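Looking after old maps at home

If you've been given an old map, or brought one home from a shop like Vivier, please don't be nervous of it! Rag paper from 400 years ago is often tougher than anything printed last year. Wash and dry your hands, skip the cotton gloves (they snag on little tears), and slide a sheet of stiff card underneath before you lift it.

For surface dirt I use a soft, wide brush and work from the middle outward, very lightly, for no more than 15 minutes at a sitting. Keep well away from hand coloring, and leave the pencil notes in the margin alone, as a dealer may want to read them. 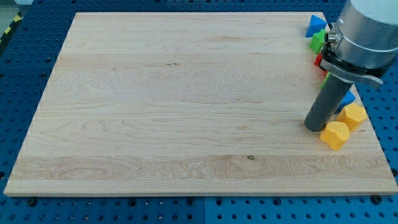
Folded maps need patience. Open the sheet out, lay clean blotting paper over it and put a few heavy books on top, then go and do something else for a week or two. Never iron it, and no sticky tape, please, even on the back. My friend Vega Garrido once spent most of October getting old tape off a little map of Galicia, and she still brings it up.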